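Esix Hand-Guide Kit: what you get, how it feels, and what it costs you in bench space

Updated April 29, 2026

I've been selling and supporting the Esix kit long enough that most of you land on this page with one of the same handful of questions, so I rewrote it in the order people ask them. If you only want the parts list, scroll down. If you want to know whether you can teach an arm to wipe a counter without writing any code, keep reading, because that's pretty much what I do all day.

What it is

The Esix is a teaching kit for a tabletop arm. You get a leader handle, which is a lightweight copy of the arm's joints with a trigger on the end, plus a wrist camera, a head camera on a clamp mount, and the Willance recording software. You move the leader, the real arm follows, and everything gets saved together: joint positions, trigger position, both video streams. Do a task enough times and you have a set of demonstrations you can train a policy on.

It also does hand guiding, where you put the arm in float mode and push it through the motion yourself. I use that for setting start poses and for showing customers how the joints move. For anything with cloth or bottles I go straight to the leader handle. Your own hands end up in the video when you hand guide, and then you're stuck with them in the training data. I learned this with a whole afternoon of recordings that had my sleeve in them. Ugh.

The kit does not include an arm. I'll get to which arms it works with.

What I use it for

My favorite test is a countertop wipe. It sounds easy and it's kind of a nightmare! Cloth never lands the same way twice, there's clutter to steer around, and the fingers have to press hard enough to drag the cloth without digging into the surface. If a teaching setup has a lag problem or a sloppy trigger, a wipe will show it to you within a minute.

I set mine up with ordinary kitchen stuff (tissue box, mugs, tea, water bottles, a kettle) and a green microfiber cloth. I don't glue anything down and I don't put tape marks on the counter. If a mug gets knocked over I usually leave it for an episode or two, since real counters have knocked-over mugs on them.

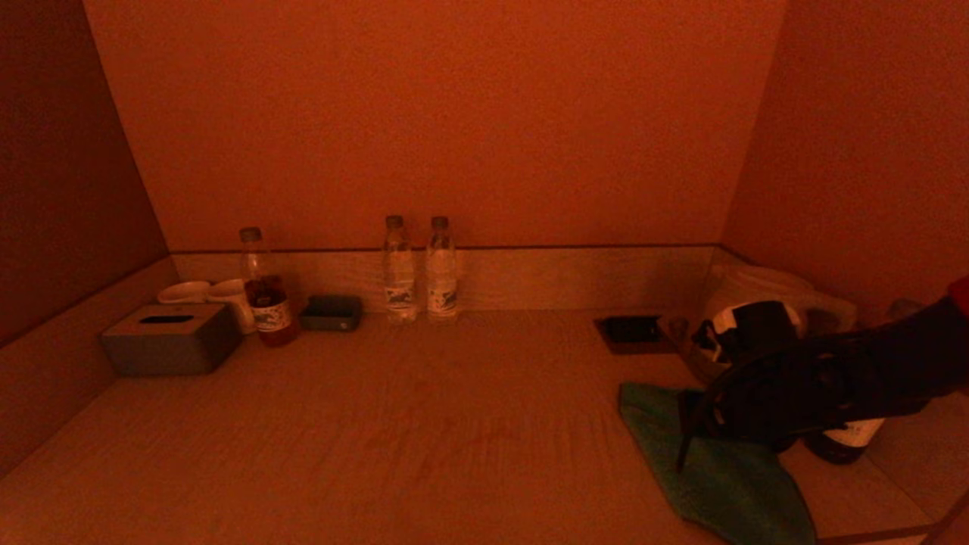

The trigger is the part I'd brag about. On the older handle it was basically a switch with a spring in it, open or closed, and you had to feather it like a bad gas pedal. The current one reads the full travel, so you can close the fingers partway, lean on the cloth, and open just a crack to let go of a fold. There's a stiffness screw under the grip cover. Mine is set pretty loose because I have small hands and I get tired. If you record in long sessions, try loose first and tighten it up only if you find yourself squeezing by accident.

The following is quick enough that I stop noticing it. I'm not going to quote you a latency number, because it depends on your computer and your arm, and every number I've ever put on this page has turned into an argument in my inbox. Plug the leader straight into the computer. No hub! Half of my support messages go away when people skip the hub.

The two cameras

People ask me all the time if they can save some money and buy the kit with one camera. You can. I'd still talk you out of it for tabletop work.

The head camera is what gives you the layout: where the cloth is, where the clutter is, how much counter is left to cover. The trouble is that the arm gets in its way constantly. As soon as you reach across, you're blocking something, and it's usually the thing you care about. The wrist camera rides along with the gripper and keeps the fingertips in view the entire time, so at the moment of contact you still have something useful.

It loses the big picture, of course. Tall things get their tops chopped off when you're low, and if you swing the wrist toward a window you'll get a blown-out patch in one corner. I leave exposure on auto for the head camera and lock it on the wrist camera after I've parked the gripper over the work area. Colors between the two won't match perfectly and I've stopped worrying about it, though I do try to keep the lighting the way it will be when the policy runs.

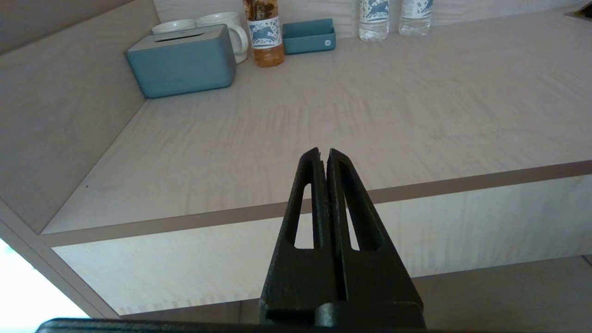 Mounting is two screws and a little wedge that sets the tilt. The kit comes with 3 wedges. I nearly always use the middle one, which puts the fingertips low in the picture and leaves plenty of room for whatever you're about to grab. Use the steep one if your work is straight down, like picking parts out of a bin. The shallow one is for drawers and shelves, and I'll admit mine is still in the bag.

Whatever you choose, write it down. If the wedge changes between recording and running, your policy is looking at a different world than the one you taught it, and it will do dumb things with great confidence. Willance will ask you for the wedge when you start a new project and prints it in the header of every episode. Please don't click past that screen.

Recording a session

I get asked what a normal session looks like, so here's mine for the wipe task.

I start the arm at the same home pose every time and change up the counter between episodes. Cloth flat, cloth bunched, cloth near the back, bottles slid over a bit. I tap the left pedal to begin, do the task at an easy pace, tap again to stop. Right pedal throws the episode away. The pedals come in the box and they're the thing customers thank me for the most, since with both hands on the leader there's no good way to reach a keyboard.

I do sets of 42 episodes and then take a break. That's just my number. After that my wipes get lazy, I start cutting corners, and the arm will learn those too. The biggest set I've put together on one task was 1414 episodes, spread over a bunch of mornings, and it was way more than I needed. I kept going mostly because I was enjoying myself. Start with one set, train something, watch where it gets stuck, and then record more of that exact situation.

Don't rush. Beginners move the leader like they're late for something, and the video comes out as a smear. Slow and steady wins, with a little pause right before you grip. And if you fumble, don't automatically hit the right pedal. A fumble you recovered from is worth keeping. Fumbles where you gave up are the ones to toss.

When you're done, Willance gives you a list of episodes you can scrub through with both camera streams side by side. I go through at double speed and flag the odd ones. Export is one folder per episode, video plus a plain table of joint values, and it'll open in pretty much anything.

Which arms it works with

The leader ships in two link lengths. The short one matches the Rastogi tabletop arm and the long one matches the Brultberg. Both of those work out of the box, with profiles already in the software. You pick your arm at checkout and I check it over before the kit goes out.

For other arms you can build your own profile. You'll need joint limits, link lengths and a way to send position commands. It's a doable weekend if you've done that kind of thing before, and a miserable one if you haven't. Write me first and I'll tell you which camp I think your arm is in.

The gripper trigger maps to any two-finger gripper with position control. Vacuum grippers work too, you just lose the in-between travel, and at that point you've paid for a nice trigger you're using as a button.

What's in the box

Leader handle, short or long
Table clamp for the leader
Wrist camera with bracket and 3 tilt wedges
Head camera with clamp mount
Foot pedals (pair)
8 cable clips, reusable
Cables for everything above
Hex keys
Willance license, one computer

You supply the arm, the gripper, a computer with enough ports, and a counter or bench. Clamp the leader to something that isn't the robot's table if you possibly can. When both are on the same surface you feel every bump through the handle, and the wrist video picks up your elbows thumping around.

Things I'd like to be better

The head camera mount droops. It's fine once it's tight, but you have to really tighten it, and then check it again after lunch. There's a new mount coming in June with a proper locking joint, and it'll fit the current clamp.

There's no force feedback in the leader. You can't feel the fingers touch down, so you learn to do it by eye. You get good at it faster than you'd expect, but the first few wipes will either hover over the cloth or mash it into the counter. Keep the arm's force limit set low while you're learning.

The wrist cable wants to snag. Use the clips, leave a generous loop at the last joint, and roll the wrist all the way in both directions before you record anything.

Also, the grip cover shows fingerprints like crazy. Doesn't matter at all, bugs me every day.

Ordering

Kits are built in small batches and go out in the order they came in. Pick your leader length, tell me your arm and gripper in the notes box, and mention if you want the second camera left out. Spare wedges, clips and pedals are on the parts page. If you already own the older handle, the new trigger is sold separately as a swap-in, and the install takes one hex key and a bit of patience with a very small spring.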